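The House Rules of Clelano

If you ask Divina Umali how she came to write a rulebook for machines that clear kitchen counters, she will start with her mother's kitchen, move on to a summer job in a hotel laundry, and get to the point somewhere during the second cup of coffee. I didn't mind at all. The coffee was good, and the rulebook, which everyone in the Priltport office simply calls the House Rules, is a far more entertaining read than anything with 55 pages of safe practice in it has a right to be.

It began in January, when her team at Clelano was testing counter tasks in simulation and found that two people could watch the very same run and disagree over whether it had passed. Had the arm come in too fast? Was it fair to brush the toaster on the way? Lise Gill, who joined from Kälin and still has the habit of writing everything on index cards, went home with a stack of those arguments and came back with 139 of them sorted into piles (her dining table, she tells me, has never quite recovered).

The piles became chapters. My favorite is the one on approach, where the team settled that an arm must know where its fingers are going before it starts across a counter, and that it should slow down well before it gets to anything that can tip. Drinks get a page of their own. A can is to be treated as full unless the task sheet says otherwise, and it has to be set down upright, even when it's headed for the recycling.
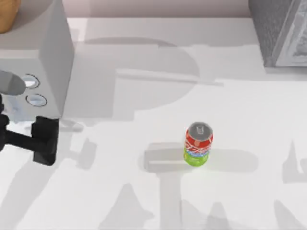
Does a run in simulation count as proof that a robot is safe around people?

Simulation is only the first gate. Under the House Rules, a task has to be run 499 times on screen with every contact logged, and then it starts over on real hardware, at reduced speed, with a person holding the stop button.

Theresia Ammann wrote the chapter on that button, and she is wonderfully stubborn about it. Whoever holds it can't also be taking notes, or answering the phone, or explaining things to a visitor like me! She asked me to wait by the door until the run was over, and I waited by the door.

Not everyone loves the book. Dale Lavoie at Plirketti, where they have borrowed most of it, thinks the limits on speed are too cautious for light objects and has sent Divina a long letter saying so. She keeps it in the folder for the next edition, with a good many of his points underlined in green.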